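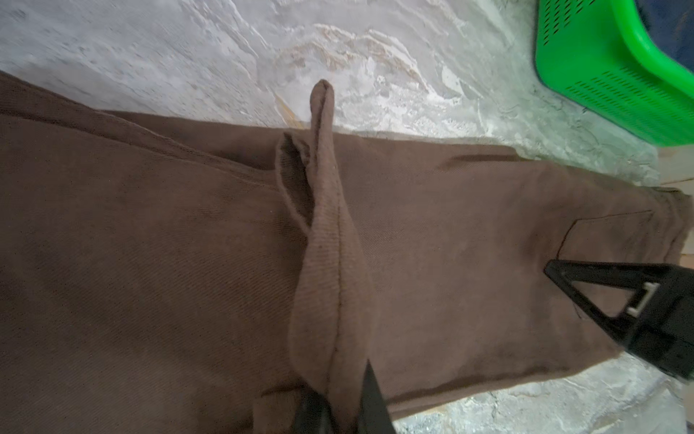
Vaher Twill Trousers, brown: worth the fuss?

I'm wary of any trousers sold as needing no ironing. The Vaher label makes that claim twice, and the shop in Nultdale repeated it while I was paying. Mine have been through 9 washes now, so here is where I've got to.

The colour is a proper chocolate brown and the diagonal weave is fine enough to pass for smart from a few steps away. In bright light the cloth goes slightly pink, so look at them near a window before you buy. I wouldn't have picked that up under shop lighting.

As for the ironing, no. Laid out flat they still show soft wrinkles all over. They're small ones, and you might get away with it under a long coat, but I'd not call that crease-free. Folding them in half along the seam and leaving them overnight helps a bit — a hot iron helps a lot more.

The stitching is better than I expected. It runs in a fine dark line and hasn't come loose anywhere so far. My old Runelis pair lost a hem in August, three weeks after I bought them, so I check.

Fit is roomy in the leg and mean in the waist. I'm normally happy in a 37 inch waist and had to swap for the next size up, which meant paying the return postage myself.

Decent trousers, silly label. I'd buy them again at sale price, and I'd still get the iron out.

3 out of 5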